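### 3.2 Recolha das demonstrações

Chegamos agora à parte do trabalho que nos ocupou mais tempo e que, nos artigos da área, costuma caber em duas linhas. Pedimos ao leitor alguma paciência, pois foi na recolha que se decidiram muitas das propriedades do conjunto Tillance, e gostaríamos que quem viesse a usá-lo soubesse como foi feito, incluindo as hesitações pelo caminho.

A tarefa escolhida é a montagem de engrenagens sobre um prato metálico com furo central. Interessava-nos uma tarefa com contacto, folgas pequenas e peças que refletem a luz de modo pouco cooperante, e que pudesse ao mesmo tempo ser reposta depressa entre episódios. As engrenagens cumprem tudo isto e têm ainda a vantagem de se prestarem a disposições iniciais muito variadas: podem começar sobre o tapete ou já em cima do prato, deitadas ou de pé, juntas ou dispersas. A bancada foi coberta com um tecido cinzento-escuro, que esticámos sem grande rigor e cujas pregas mudam de sessão para sessão. Numa primeira versão do protocolo, escrita em abril, o tecido era alisado antes de cada episódio; abandonámos essa regra quando percebemos que a política treinada com esses dados se perdia ao menor vinco.
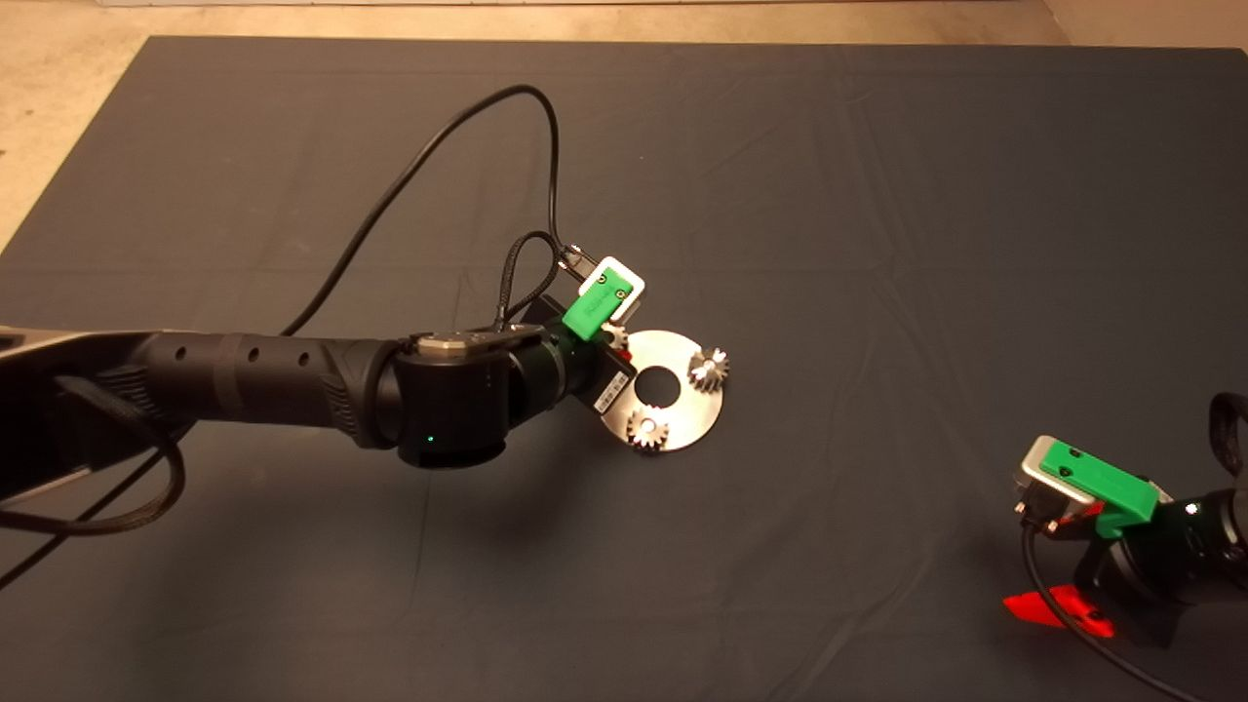
Os episódios foram gravados por teleoperação bimanual, com o operador a comandar os dois braços em simultâneo por meio da interface Pesine, desenvolvida no nosso laboratório. Cada operador fez primeiro 52 episódios de treino, que não entram no conjunto, e só depois passou às gravações definitivas. O número pode parecer generoso, e a verdade é que houve quem se sentisse à vontade muito antes. Preferimos, ainda assim, mantê-lo igual para todos, até para que as comparações entre operadores da secção 5 fizessem sentido.

Não impusemos qual dos braços devia pegar em cada peça. Dissemos apenas que o operador trabalhasse como lhe fosse natural e que, em caso de engano, corrigisse e continuasse, sem reiniciar o episódio. Esta última indicação custou um pouco a entrar nos hábitos: quem grava quer, muito compreensivelmente, entregar uma demonstração bonita. Acontece que as correções são precisamente o que falta à maior parte dos conjuntos que consultámos, e fomos insistindo, com toda a simpatia de que éramos capazes, para que ficassem registadas.

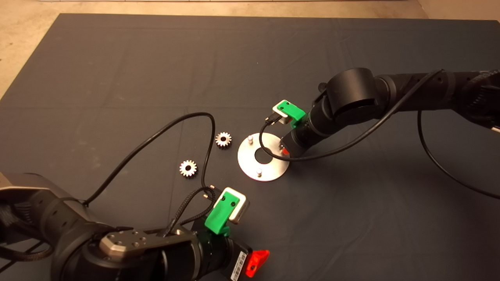
**Figura 3.** Disposição com o prato entre os dois braços, dois pinos verticais sobre o prato e duas engrenagens no tapete, à sua esquerda.

No total gravámos 335 episódios, dos quais conservámos 310. Os restantes foram excluídos por falhas de sincronização entre os fluxos de vídeo e as leituras das juntas, e nunca por a montagem ter corrido mal. Os episódios malogrados permanecem no conjunto, assinalados com uma etiqueta própria, e o leitor poderá filtrá-los se assim entender.

### 3.3 Vistas de punho e desgaste dos dedos

Além da vista superior, guardámos as imagens das câmaras montadas nos punhos. São elas que mais ajudam a política nos últimos centímetros antes da preensão, quando a vista superior fica tapada pelo próprio braço. São também, convém dizê-lo, as mais difíceis de aproveitar: o fundo muda por completo com a orientação do punho e, em certos momentos, pouco se vê além de tecido. Chegámos a ponderar retirar esses trechos. Acabámos por deixá-los ficar, pois em utilização real o robô passará forçosamente por eles e é bom que os conheça.

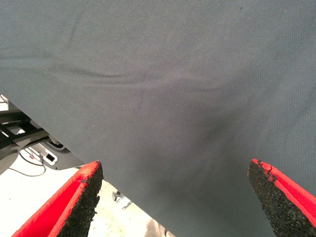 **Figura 4.** Vista de punho com os dedos afastados; o tecido ocupa quase todo o campo e, à esquerda, distingue-se parte do fundo para lá da sua orla.

Um segundo aspeto, que de início subestimámos, é o estado das almofadas de contacto. O revestimento negro e áspero dos dedos vai perdendo material com o uso, sobretudo junto às pontas, e uma almofada gasta não segura uma roda dentada como uma almofada nova. O protocolo Hendley, que adaptámos, recomenda a substituição a cada 70 episódios. Seguimos essa cadência como limite máximo, mas não uniformizámos o desgaste dentro de cada intervalo, de maneira que o conjunto contém preensões feitas com dedos em condições bastante diversas. Anotámos as datas de substituição no ficheiro de metadados, para benefício de quem queira estudar o efeito.

A iluminação mereceu cuidado semelhante. As faces das engrenagens devolvem reflexos fortes, e um dente muito iluminado pode quase desaparecer contra o branco do brilho. Experimentámos difusores, que resolviam o problema na vista superior e criavam outro nos punhos, e regressámos, um tanto contrariados, à luz geral da sala. A exposição foi fixada no início de cada sessão e mantida até ao fim.

### 3.4 Anotação

Cada episódio foi dividido em fases (aproximação, preensão, transporte, alinhamento, largada) por duas pessoas, de forma independente, com a ferramenta Bahrami. A fase mais disputada foi, de longe, a preensão. Há quem a faça começar no primeiro contacto de um dedo com os dentes e quem espere que os dois lados estejam apoiados, e ambas as leituras têm a sua lógica. Fixámos a segunda, depois de longas conversas, e revimos com esse critério as anotações já feitas.

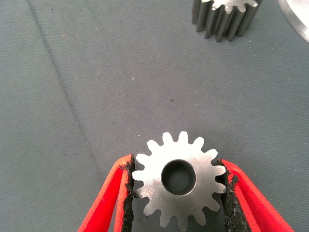 Johanna Zürcher observou, na leitura de uma versão anterior deste texto, que o critério do duplo apoio atrasa o início da preensão justamente nos casos mais instrutivos, aqueles em que a peça roda entre os dedos antes de assentar, e que um modelo treinado com essas etiquetas poderia tomar a rotação por parte da aproximação. Sugeriu que se guardassem os dois instantes.

A observação pareceu-nos justa e acolhemo-la com gratidão. A versão do conjunto que acompanha este artigo inclui, por isso, um campo adicional com o primeiro contacto, preenchido para todos os episódios conservados, ao lado do início da preensão tal como o definimos atrás. Nas experiências da secção 4 usámos apenas o segundo. Agradecemos igualmente a Pirmin Frei a revisão paciente das etiquetas de alinhamento, cujas divergências foram resolvidas caso a caso e estão descritas no apêndice B.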